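Orkari 桌面护理油使用感受

本站使用 Cookie，继续浏览表示您同意。 接受 设置
搜索 请输入关键词
最后更新：11月

我不是中国人，中文写得慢，如果有不自然的句子请原谅。

这瓶 Orkari 护理油是 200 毫升，我付了 67 元。以前我用 Janjua 的蜡膏，效果也可以，但是味道很重，晚上开窗也散不掉。Orkari 的味道比较淡，有一点像橙子皮。

说明书写得太简单，只说“薄涂”。我第一次倒得太多，桌子黏了一整天，报纸放上去都拿不下来。第二次我用旧棉布，每次只倒一小勺，等 50 分钟，再用干布擦一遍。这样就很好，摸起来是滑的，没有油的感觉。
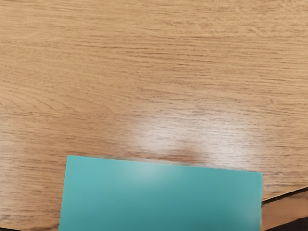
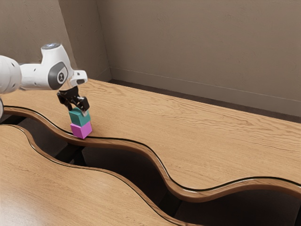
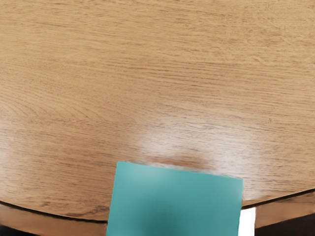 木纹桌面，三个角度

缺点有两个。瓶口没有内塞，油会流到标签上，现在标签已经看不清楚。还有，它对热杯子的圆印没有帮助，我试了三次，圆印还在原来的地方。朋友 Welington Paiva 建议先用细砂纸，我不敢，因为我的桌子是贴皮的，磨穿了就没有办法。

如果您的桌子是刷了厚漆的，我觉得不必买，油进不去，只是留在表面。如果是开放漆或者木蜡油的旧桌子，一年擦两次应该够了。我给四颗星，少的一颗是因为瓶口。

订阅我们的邮件，获取最新评测 输入邮箱 订阅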